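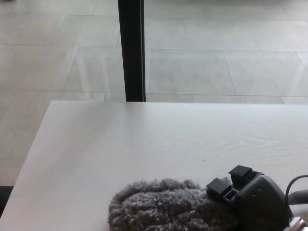 Wiping station at the Gotside open day, duster pad on the white table

pritikfan59
Went to the open day at Gotside in July and figured I'd post before I forget it all. I got in at 9 and went straight to the table cleaning demo. The pad is this shaggy gray thing, held by two black clips on a dark gray holder. My kid wanted to pet it!

I stood there way too long. The arm did slow passes, then sped up when the crowd got bigger – I liked the slow ones better. The guide said they've done around 800 runs on that setup.

wastside_lou
Was that the Yeon group? I saw them at Wastside last year and they used a flat cloth. Left streaks all over.

pritikfan59
Yep, Yeon. No idea about last year's cloth. I didn't see streaks, but I was on the wrong side for the light.

mopbucket600
Gonna disagree with the hype a little. A flat white table is the easiest thing you could pick. Put a toaster and some mail on it and then call me.

wastside_lou
Sure, but you have to start somewhere? They had cups out at Wastside and knocked one over while I was there. I'd take the plain table.

mopbucket600
I'd rather see the cup get knocked over, at least then I learn something. Did anybody try the Pritik booth? The line was out the door when I went by.

pritikfan59
Skipped it, the kid was hungry. Parking was a pain too, so go early if they do it again.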